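The worksheet that made my class argue

I've been teaching maths to eleven-year-olds for long enough to own three staplers, and I can count the lessons where pupils begged to stay in over break on one hand. The best of them was in February, it was raining sideways, and the topic was estimation. Estimation! Usually it's the lesson where everyone works out the exact answer first and then rounds it to look as if they'd guessed.

The pack came from a small outfit called Kimier, who sell printable lessons for upper primary and lower secondary. You get 80 cards, each with one daft question on it. How many slices of toast would cover the hall floor? How long would it take to read every road sign in your town out loud? No numbers are given at all, and that bothered my lot enormously. One girl turned her card over twice looking for the rest of it.

I put them in groups of four and gave each group a single card, a big sheet of sugar paper and a felt pen (no rulers, no calculators, and I was quite strict about it). They had to write down every guess they made along the way and say why they'd made it. The toast group fell out almost at once over whether crusts counted. The road sign group spent ages deciding how fast a person talks, and ended up timing each other reading the fire notice by the door.

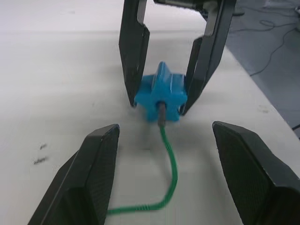
Then we swapped sheets. Each group had to find the shakiest guess on somebody else's paper and suggest a better one, and that's where the arguing really got going. It was loud, I'll admit, but it was all about maths. One boy who hardly ever puts his hand up stood on his chair to defend 387 slices of toast. (He was miles out. He'd forgotten the stage end of the hall, and he took the news very well once he'd sat down.)

A few grumbles, as I do have some. The cards come in no order that I can see, so you'll want to go through them beforehand and pull out the really hard ones. The teacher notes are thin. And if you print in black and white, the little coloured borders that mark the level all come out the same grey, so I ended up pencilling a 1, 2 or 3 in the corners.

I've since tried the rival set from Drisholm, which is glossier and has proper answers at the back. My class went straight for the answers. We're back on the toast.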